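Notebook, glaze and tile bench
15/12/2025

Continue with the Lusham job. I write this entry longer than usual because I was away last week and I want to have all of it in one place before the holiday.

The customer wants gray wall tiles, matte, to match the old ones in the bathhouse. We have the old sample piece in the drawer (the one with the broken corner, please do not throw it away). The color of it is between our gray 4 and the Erance gray, but it is warmer than both when I hold it by the window. Under the lamp it looks the same as the Erance. So first rule for this job: compare by the window only, and in the morning.

I mixed test batch 547 on the base of the old recipe from June. Changes: less iron, a little more of the manganese, and I passed it through the fine sieve two times. In June we passed it only one time and there were black dots on many of the test tiles. Some people liked the dots. I did not.

Result of the firing: the color is good, the surface is not yet good. On the flat tiles it is even. On the tiles which stood near the kiln door it is more shiny, and you can feel it with a finger. I think the door side is cooler at the end and hotter in the middle of the firing, but I have no proof. I put one cone on each shelf next time, also at the door.

I also made a mistake with the bisque. Six tiles in this batch are from the old clay, not from the Çetinkaya clay. They were in the same box. I saw it only after glazing, when the water went in more slowly and the layer stayed thin. I marked them on the back with a cross and they do not count for the color decision. Please, when a box has two clays inside, write it on the lid.
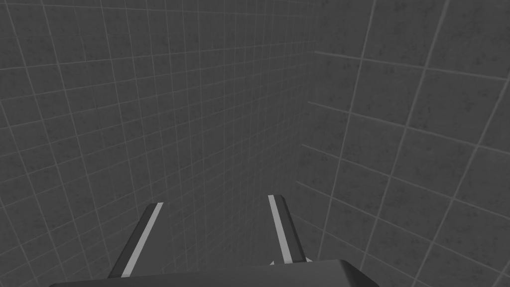 About the grout. The customer asked for a light gray joint and I agree with this, but light gray is not one color. We have two bags open: the one from Priststead, and the one without a label on the second shelf. I made a small board with both. When fresh, they are the same. After drying, the Priststead one became lighter and stays a little chalky, and the other one has a yellow side. I prefer Priststead. I would like to see it again after one more week because the last time it changed slowly.

Joint width: I tried 2 widths on the board, the narrow spacers and the next size. With small tiles the narrow joint shows every mistake in the tile size. Our tiles are pressed by hand and are not all equal, so with the narrow joint the lines begin to walk after the fourth row. With the wider joint you can correct it a little on every row and the eye does not see it. I know the old wall at Lusham has narrow joints. But the old tiles were machine made and we can not do the same with ours. I will write this to the customer before we press more, so there is no surprise later.

Cutting. The wet saw blade is tired. It cuts, but the glaze chips on the exit side. I turned the tile with the face up and put tape on the line, which helped for some cuts and for others did nothing. A new blade is ordered. Until it comes, please use the hand cutter for straight cuts and keep the saw for the corners only.

Shrinkage, again. I measured the tiles from the Çetinkaya clay wet, dry, after bisque and after glaze. Total is 8 percent. The supplier paper says less. I believe my numbers, because I measured with the same caliper each time and wrote on each tile. If we keep the old press mold, the final tile will be too small for the customer drawing. Either we make a new mold, or we ask if the customer accepts the smaller tile and one more row. I think the new mold is better, it is one day of work and the plaster is already here.

Drying: the tiles on the wire rack bend up at the corners. The ones between the plaster boards stay flat but need one more day. I turned the bent ones over in the evening and in the morning they were better - not perfect. I do not want to glaze bent tiles for a wall, they catch the light and the wall looks like water. For the floor of the small shower we could perhaps use them, but the glaze is matte and will hold the dirt there, so maybe also no.

Cleaning test on the matte surface: I put on coffee, pencil, and the lime cleaner from the kitchen. Coffee goes away with water. Pencil goes away only with the sponge and powder. The lime cleaner left a pale mark on the door-side tiles and no mark on the others, which is the opposite of what I expected. I will repeat it with fresh tiles before I say anything to the customer.

To do:
- cones on all shelves, also at the door
- batch 547 again, only Çetinkaya clay, same sieve
- new press mold
- letter to Lusham about the joint width
- look at the grout board again
- find what the bag without label is, or throw it away

The kiln is now loaded with the cups and is not free until Wednesday. Do not open it to look, also not a little. The key for the glaze cupboard is back on the hook by the sink. The bucket of the rest of 547 is under the bench with a wet cloth on top, please keep the cloth wet.

Lusham tile bench notebook - for questions write in the margin or ask at the workshop | © the workshop, all notes internal | Back to top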